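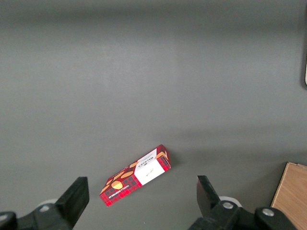

Wrist cam, Koster fingers open, shortbread box between them and a bit nearer the left one.

15 February 2023

Gripper comparison, first proper session. Koster two-finger against the Sonditz we've been using since August, same arm, same wrist camera, same gray table. I want to know if the Koster is worth keeping before the loan from Caltdale runs out, and I'd like an answer that isn't just "it feels nicer" (it does feel nicer, for the record).

Test object for the morning was the Walkers box, the red tartan one. I like it for this! Flat sides, stiff enough to squeeze a little, and the plaid gives the detector masses to chew on. Laid flat and set at a diagonal to the gripper so the planner has to turn the wrist before it goes down. The wooden board stays at the lower right of the view, that's the place target for later and I don't want to move it between runs.

Plan was 200 picks total, 100 with the Koster and 100 with the Sonditz. Got the Koster set done before lunch and only 30 into the Sonditz set when the controller started throwing following errors on joint five. Stopped there. So don't read anything into the comparison yet, please, the second column in the sheet is a stub.

Notes on the Koster so far:

Opening is generous. Wide open there's a big gap with the box sitting in it, and I could be pretty sloppy with the approach. When the box is closer to one finger than the other, that finger touches first and shoves it over until the second one meets it. Fine on this table. Would be less fine with something that tips.

The angled fingertips go in low without digging into the table, which was my main gripe with the Sonditz pads. I still had the approach height a hair too low on the first few and heard them scrape. Raised it 2 mm, no more scraping.

Misses were nearly all rotation. The pose estimate kept flipping the box end for end, and once it split the difference and came in square to nothing at all. My guess is the white label band. It's up near one end, so it ought to help, but I think the mask is sometimes stopping at the edge of the white and calling that the end of the box. Need to look at saved masks before I blame anybody's network. Tomorrow me, that's you.

Camera stuff. Both fingers are in view from the bottom edge the whole time, and the gripper bodies eat the two lower corners. I masked them out for the Koster, but the Sonditz is a different shape, so it needs its own mask file. I forgot this for the first few Sonditz picks and the detector very confidently found a "box" on the gripper. Those are struck from the sheet.

Light is okay. The table has a paler band across the middle and it's darker toward the back, with a soft shadow coming in from the lower right. Doesn't seem to bother detection on something this red, but I'd bet money it will on a gray part. Cellcombe want gray parts, so we should try that before promising them a number.

Still to do:
- finish the Sonditz set once joint five behaves (check the cable at the elbow first, it was tight when I swapped tools)
- separate mask file for each gripper, and put the gripper name in the file name this time
- dump masks for all the Koster misses and look at the white band
- ask Caltdale if we can hang on to the Koster a bit longer
- try the box on its long edge, one run only, just to see

Tool offset for the Koster is saved on the controller under "koster_b". Do not use "koster_a", I typed the Z wrong.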